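Damora Community Help > School and Club Robotics > Student Projects

Two-arm cleanup task: policy stalls once the first wrappers are in the bag

Posted by Yaa Kpodo, March 8, 2021
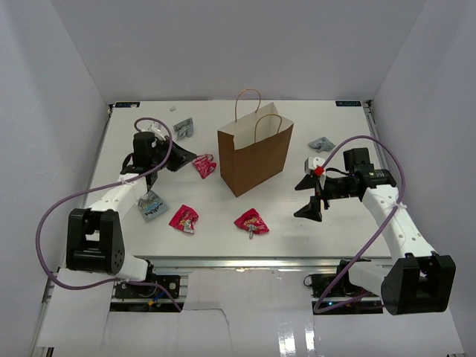

I advise the robotics club at a secondary school, and our students are preparing an entry for the tabletop sorting category of the Lunde student competition. The task is to place snack wrappers into an open paper bag using two arms, without tipping the bag and without either arm entering the space of the other. The students collected 100 demonstrations by teleoperation and trained a policy on the club computer.

The results are uneven. The first two or three wrappers are usually handled well. After that, the left arm tends to stop above the table and make small movements back and forth until the time limit of 3 minutes is reached. The right arm is more reliable, but it pushes flat wrappers along the surface when it should be lifting them. The students would like to know whether they should record more demonstrations or change the way in which the existing ones were recorded. We are also unsure whether the bag should be fixed to the table. The rules do not address this point.

Līga Rozīte

I have supervised entries in this category for several seasons and would advise the team to review its recordings before adding to them. In most student data sets I have examined, every demonstration begins with a full table and the operator proceeds in the same order. The policy therefore sees very little of the later part of the task. I would ask the students to record a second group of demonstrations that begin with one or two wrappers remaining, placed in positions where the arm has stalled.

Two operators should also agree on a rule for which arm takes a wrapper near the middle. If one student uses the left arm and another uses the right for the same position, the policy may settle on neither, and the small movements you describe are a common result. Our own team had 514 demonstrations before this was noticed, and over half of them had to be set aside.

With regard to flat wrappers, please have the operator approach from a raised edge or a fold and close the fingers slowly. A wrapper with no raised edge can be drawn toward a crumpled one first, provided that this is demonstrated in the same manner each time.

Siamak Tabrizi

Record more. We had 2,312 and it was fine.

Kilian Thaler

I agree with the first reply and would add a note on the bag. The rules do not address fixing it, but the judges at the August event did not permit tape. They did permit a weight inside the bag, as long as it was declared at check-in. I recommend writing to the organizers for a decision in advance — the answer may differ by region.

The team should also vary the position of the bag by a small amount between recordings. A policy trained with the bag in one exact place will often release the wrapper against the rim when the bag has shifted.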